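Paper bags: what's worth keeping and what isn't

Every second tips page tells you to save your paper bags. Few of them say how many, and that is how I ended up with 21 of them jammed beside the fridge, half of them torn. So here are the usual claims, with my doubts attached.

Keep every bag you're given
No. Keep the ones with a flat base and handles that hold. My limit is one bag full of bags, and when it's full the next one goes in the recycling. If a bag has had anything greasy in it, put it in the compost or the garbage, depending on what your council takes.

Line the bottom with cardboard
This one works. Cut a piece from a cereal box a finger's width smaller than the base and drop it in. Sum-yee Su swears by two layers for jars. I tried two and the handles gave out long before the bottom did, so I'm back to one.

Use them as drawer dividers
Fine for socks, useless for anything you rummage through. Fold the top down twice to make a cuff or the sides flop in within a week. The Purside dividers do the same job for money, and I can't say they flop any less.

Use one as a cord bag
I expected to hate this and I don't. Stand an open bag on the table while you clear up and drop the chargers and leads in as you find them. Coil each one loosely first, about the width of your hand, and secure it with a twist tie. Small bits such as adaptors go in a second, smaller bag, otherwise they sink to the bottom. Loose papers can sit on top of a closed box until you get to them.

A green paper bag has a white cable looping out of it, with a small brown one beside it and wrapped straws or sticks standing in a cup.
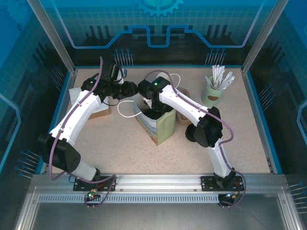 Stand straws and skewers in a cup
Good, provided the cup is heavy enough or the bundle is short. A light cup with long straws fanning out of it will go over the first time you reach past it. Wrapped ones can stay out on the counter. I'd put bare ones in a drawer.

Put a bag in the fridge for mushrooms
True, and the one tip my grandmother and the internet agree on. Fold the top over once – don't roll it tight – and check it after a few days.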